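The Range Hood Has a Fan Speed Now

Somewhere in the last decade the toy kitchen stopped being a box with four circles painted on top. I grew up with the box. My niece has a Busitz, which came in a carton the size of a loveseat and took me most of a November evening to put together. The instruction booklet refers to the result as a "culinary environment."

I have since spent more time than I'd like in showrooms, looking at what parents are being asked to buy. The Texier comes with 104 accessories, a number printed on the carton in larger type than the name. The Buvine costs three times what the plain Endum does, and as far as I can tell the extra money goes into tile. Everyone wants the tile. White subway, light gray grout, the same backsplash that every house flipper in the country has been putting up for years, now at the height of a four-year-old's chin.

Then there's the hood. Real range hoods are the dullest thing in a kitchen, and plenty of adults never turn theirs on. Yet the play version gets a chimney, knobs, and plus and minus buttons. Who asked for that? I have never met a child who pretended to clear smoke.

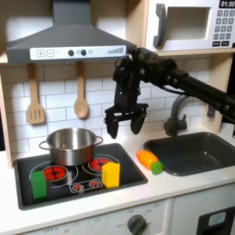
What gets used is the pot. I'll give the makers the pot. A metal saucepan with two handles makes a proper noise when you drop a block in it, and a wooden spoon makes a better one. Put those on any flat surface and lunch is under way. The blocks are potatoes, or soup, or a bill I have to pay before I'm allowed to leave.

The sales pitch is that realism helps kids practice for life. Maybe. The Buvine catalog says its designers went through 3,030 sketches, and I believe it, but a lot of those sketches look to have been made with the parents' living room in mind. A gray and white kitchen sits nicely next to a gray and white sofa. The old ones were orange and you hid them when company came.

My niece likes her Busitz fine. She hangs the spatula up when she's done, a habit I haven't managed myself. She also keeps socks in the oven, and last month she cooked for an hour on an upturned shoebox with the culinary environment standing right behind her.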